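Notes to self: talk on keeping the gear cell alive. Slow down on the first slide. Drink water before the cable part, because I always rush the cable part.

**Opening**

Welcome, thanks for choosing this over the session with the free lunch. I look after one arm at Mismont. One. It puts small gears on a plate, and it has taught me more humility than any manager.

Ask for hands: who here has a cell that "runs itself"? Wait. Look sympathetic.

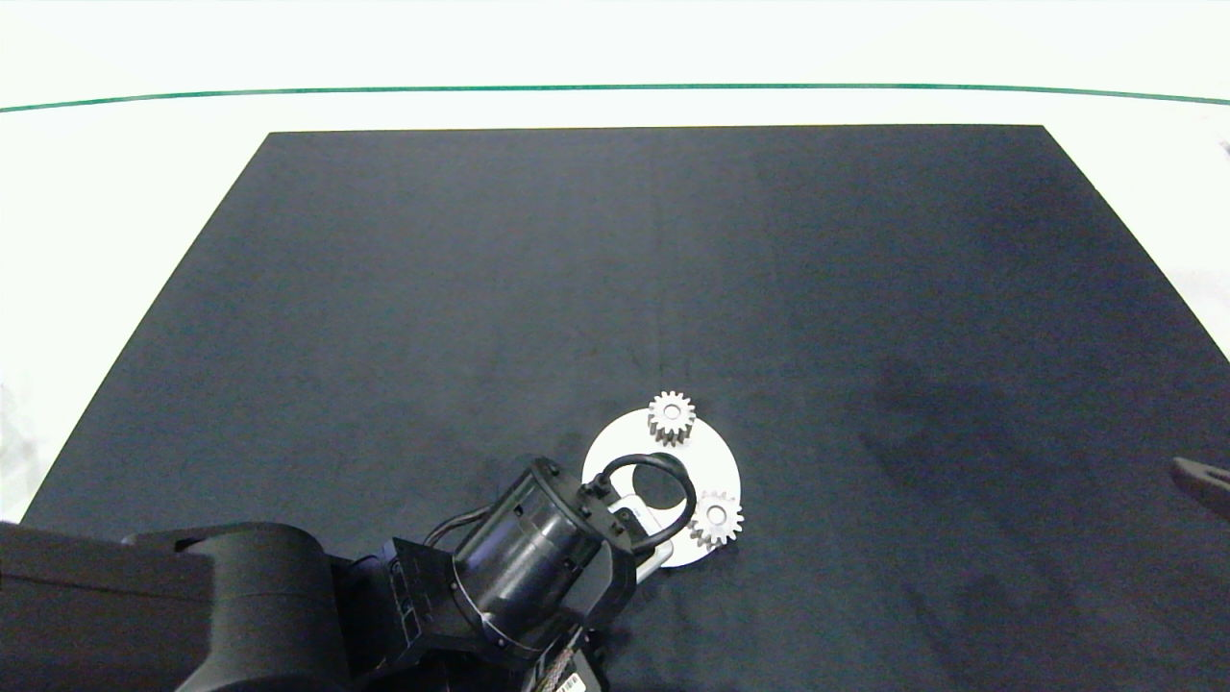
*Brakbridge, August 2019*

Let people look at the cable loop over the gripper before saying anything. Somebody will mutter. Good, agree with them.

- Slack is set with the wrist turned to both ends of its travel. Too short and it tugs on the connector, too long and it goes fishing for parts.
- I check the loop by hand every 35 hours of running. Fingers along the jacket, feeling for flat spots.
- We swap the cable at 2,000 hours whether it looks tired or not. The old one always looks fine. I have stopped arguing with it.

Mat: black, so the gears and the white plate show up for the vision. It also creases. We re-square it to the table every shift, then run the home check. Skip the home check story if short on time — Doucette people have heard it twice.

**Fingers and pins**

The wrist view gets its own slide. Point at the upright pin by the plate's center hole, then at the gear lying between the fingers. Pause.

- Pins get wiped with a dry cloth. Oil belongs elsewhere, and it will find its own way in.
- Finger bolts: snug both, cycle the gripper 26 times, snug again. The second pass always finds something.
- If the grip centers off to one side, check the finger mounts before you touch the software. I once spent roughly 5 hours doing it in the other order.
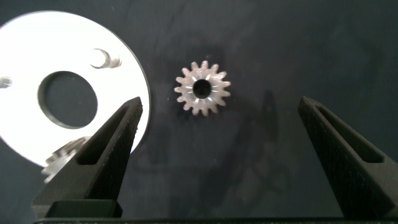

**Questions I will get**

"Why not buy the kit from Erkden?" We priced it in November. Smile, move on.

"Do you log all this?" Yes, on a clipboard hanging off the cell door. Offer to send a copy of the sheet, then remember to bring business cards this time.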